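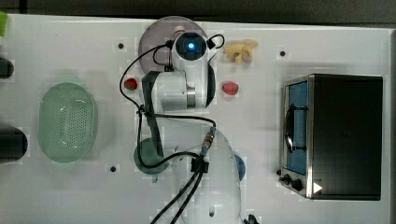 Pasta salad notes, second revision

The first version of this recipe went up in May and had two errors in it, both mine. The salt figure was for the full pot, and the resting time was missing. Corrected procedure follows.

Pasta: short shells. I have been using Cetine, which holds its shape at room temperature better than the Marko shells I started with. The box time is 10 minutes. For a cold salad I stay with the full box time, as pasta firms up when it cools and anything pulled early goes chalky in the middle by evening.

Draining: the colander matters more than I gave it credit for. A round one with a deep bowl stacks the shells on top of each other, and the ones at the bottom keep water in the cups. An oval one with a wide perforated base spreads them into a thinner layer. Shake twice, wait, turn the shells over with a spoon, shake again. I weighed one batch after draining in each type. The deep round colander gave me 1,069 grams, and the oval one came in 32 grams lighter from the same dry weight. That is water that would otherwise end up in the dressing.

Cooling: no rinse. Tip the shells onto a tray with a spoonful of oil and leave them alone until they stop steaming. Rinsing is faster but the dressing slides off.

Strawberries: small ones, left whole until the last step. Wash them before hulling, never after, or they take on water through the cut. Dry them on a towel. Large berries can be used but need quartering, and the cut faces bleed pink into the pasta within the hour. Sabina Sikder wrote to suggest tossing the quarters in a little vinegar first. I tried it. The color still runs, and the vinegar has to come out of the dressing to compensate.

Dressing: 5 tablespoons of olive oil, two of white wine vinegar, salt, black pepper, a small amount of honey. Mix it in the bowl you intend to serve from, then add the shells, then basil, then the berries.

Serving: a flat plate for one portion, a bowl for anything larger. On a plate the berries can be placed by hand and the dressing stays thin. In a bowl it collects at the bottom, so turn everything once more before it goes out.

Storage: overnight at most, with the fruit in a separate container. The Bruvudine tubs I bought for this have a lid that leaks when tilted. The older Cullinane ones do not, and I have gone back to them.

Still to test: the same salad with orzo.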